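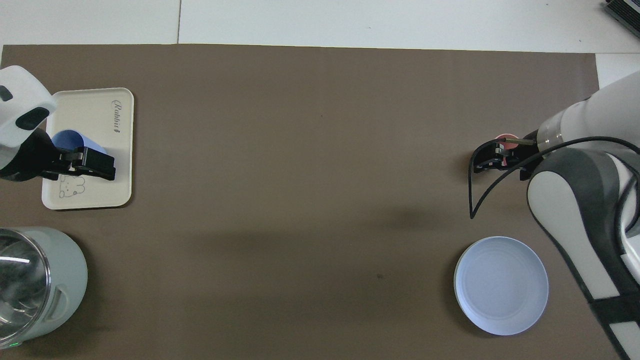 Cómo quitar manchas de té y café de tazas y bandejas de melamina

La melamina no admite los mismos tratamientos que la loza. La superficie es dura, pero se raya con abrasivos y, una vez rayada, retiene los taninos con más facilidad. El procedimiento siguiente sirve para piezas de color claro con manchas interiores o cercos.

Material

- Bicarbonato sódico
- Percarbonato sódico (el de Skanar o cualquier otro sin perfume)
- Recipiente de plástico o acero inoxidable
- Paño de microfibra
- Guantes

Paso 1. Lavado previo

Lavar con jabón neutro y agua templada. La grasa impide que el percarbonato llegue a la mancha. Aclarar bien.

Paso 2. Pasta de bicarbonato

Mezclar bicarbonato con unas gotas de agua hasta obtener una pasta espesa. Extender sobre la mancha, dejar actuar 9 minutos y frotar con el paño en círculos, sin presión. No usar estropajo verde ni esponjas de melamina: estas últimas son abrasivas y dejan la pieza mate. En los dibujos y letras impresos, aplicar sin frotar.

Paso 3. Baño de percarbonato

Solo si la mancha persiste. Disolver una cucharada rasa en dos litros de agua a 40 °C. Sumergir la pieza por completo; si queda una parte fuera, se marca la línea de nivel. Retirar a los 30 minutos. No tapar el recipiente herméticamente, no mezclar con lejía ni con vinagre.

Paso 4. Aclarado y secado

Aclarar con agua abundante, lavar de nuevo con jabón y secar boca abajo sobre una rejilla.

Observaciones

La lejía amarillea la melamina. El microondas la agrieta. Un cerco que sigue visible tras dos baños suele corresponder a una superficie desgastada y no sale.

Comentarios (3)

marga_t: ¿Vale para bambú prensado? Tengo dos platos de Pant con cercos de café.

Respuesta del autor: El paso 2, sí. El baño no lo recomiendo, el material absorbe agua por los bordes.

lavavajillas7: Con agua fría el percarbonato no me hizo nada. Repetí a 40 y salió casi todo, queda una sombra en el fondo.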